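December 11, 2022
Posted by Uyên Ung

Sunday in the workshop, quiet, heating on low, so I've got my coat on while I type this with one hand and eat a satsuma with the other. The plan was to finish the sample labels for Vuneo. What I did instead was get cross looking for the double-sided tape and decide the craft things need a proper home.

We've had this conversation before – Tâm will remember, it was October and we'd just bought a third roll of the same tape when the first two were both behind the kettle. My idea is to stop buying storage boxes and use what we've got. The dish rack hasn't had a dish in it since we moved the tea things upstairs, and there are always cardboard boxes left over from deliveries. So the rack goes on the black cloth at the wall end of the table, a low open box goes next to it, and we see which small things want to live where.

What I've found so far is that the rods are better than I expected for anything flat and round. A roll of double-sided tape lies across them quite happily on its side and you can get your fingers round it to pick it up, which you can't do when it's at the bottom of a drawer. Thin things are hopeless. Pencils would go straight between the rods, and I'm not even going to try scalpel blades in there (Ánh, please don't either).

The box wants to be low. I tried the tall one from the Zerkden delivery first and gave up because you have to stand over it and peer in. The shallow one with no lid is much nicer, you just reach in from the side.
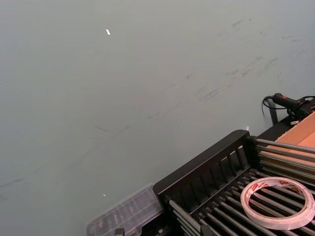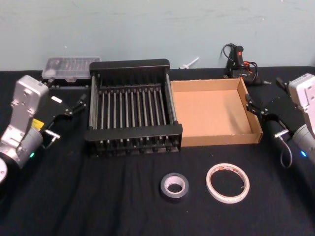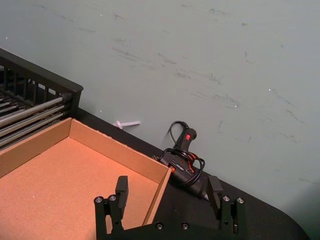 Tape on the rods in the first, nothing in the rack in the second, glue gun on the table beside the box in the third.

Glue gun

I can't decide about the glue gun. Tae-yang says it belongs in the box with everything else. I say a thing that gets hot doesn't go in cardboard, and I'd like it to have its own spot on the right-hand side of the box, with a tile under it when it's in use. We've got a saucer somewhere that would do until I find a tile. I also want a rule that it gets unplugged before anybody goes to lunch, me included, since I was the one last time.

Glue sticks: the pack is down to 12, so if anyone is ordering from Jisar this week please add some.

Scuffs

I had a go at the marks on the grey-green with a damp cloth and a bit of washing-up liquid. A corner came up a bit lighter, the long streaks didn't shift at all. Mỹ Lý thinks a melamine sponge would do it but might leave shiny patches, so I've left it. If someone wants to test it, please do a small bit low down first!

The black cloth shows every crumb and every fold. I do like it though, you can spot a dropped bit of white backing paper straight away. Could do with an iron.

To do

– find the saucer, or a tile
– strip of felt under the rack so it doesn't slide about when you pull the tape out
– ask Tâm whether the box needs a divider or whether that's me being fussy
– move the other two rolls of tape over from the kettle
– Vuneo labels, 141 cut, the rest tomorrow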